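### 4.4 Checking and cleaning the finger pads

Do this check every 7 days when the Dirari is working at floor level, and after any hard contact with a wall or a table leg. You will need a lint-free cloth, a soft nylon brush and the 4 mm hex key from the Delthorpe tool roll.

**Caution:** Keep your hands away from the fingers until step 3 is complete. The gripper can close without warning while the arm is enabled.

1. Move the arm to a clear spot with the fingers facing the floor.
2. Open the gripper fully from the pendant and bring up the wrist camera view. Both fingertips must be in view, with a clear gap between them.
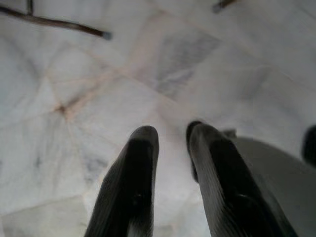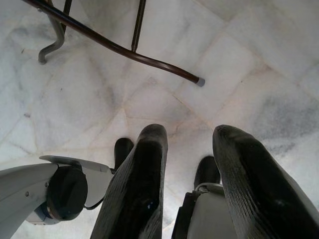
3. Press the stop button and wait for the status light to go out.
4. Brush along the ridges of each pad, from base to tip. Do not brush across them – this pushes grit into the grooves.
5. Wipe the inner faces with a dry cloth. Do not use solvent.
6. Press each pad with your thumb. If it shifts, tighten its fixing screw by a quarter turn and try again.
7. Check that no cable is trapped or stretched tight at the gripper.
8. Release the stop button, then open and close the gripper 4 times at low speed.

**Note:** If the fingers stop short of fully closed, the pendant shows code 459. Repeat steps 3 to 5 before you recalibrate. If the code comes back, replace both pads as a pair (see 4.5).

Write the date and your initials on the service card. Spare pads are held at the Nulterville store – ask for Thaddäus Zaugg.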